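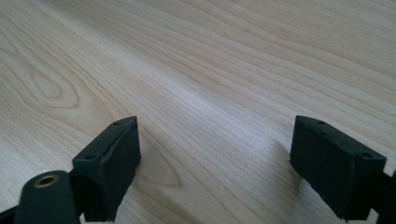
Ticket 114
Site: Lurnham, second-floor meeting room
Item: Tonel table, pale wood top
Opened by: Edit Jakab
Assigned to: Reto Mösli
Status: Monitoring

Reported problem
Top feels tacky under the forearms after cleaning. Paper left overnight sticks slightly and lifts with a faint drag. No staining reported. The other tables in the room are unaffected.

Log

2023-10-28, Mösli
Checked the top under the ceiling lights and again with a flashlight held low. Tackiness is worst at the window end. Finish is intact at the edges and does not take a fingernail mark. Suspect polish residue, not a soft finish.

Jakab, reply
Cleaning crew confirms they switched to Balogh spray polish in March. Applied daily, buffed with a dry cloth. The other tables get a damp cloth only.

Mösli
Spray polish withdrawn for this table. Test patch at the window end, underside of the overhang first, then the top: lukewarm water, a few drops of dish soap, white cotton cloth, wiping with the grain. Cloth came up gray. Patch dry to the touch after 10 minutes, no drag on paper. No dulling.

Mösli
Repeated over the full top in six sections, drying each before starting the next. Second pass needed at the window end. Do not use the 3,000 grit pad from the Vestedell kit — it will change the sheen.

Jakab, reply
Left a sheet of printer paper on each end overnight. Window end clean. Door end still has a slight drag near the corner.

Mösli
Corner wiped again. Damp cloth only from now on. Paper test to be repeated before closing.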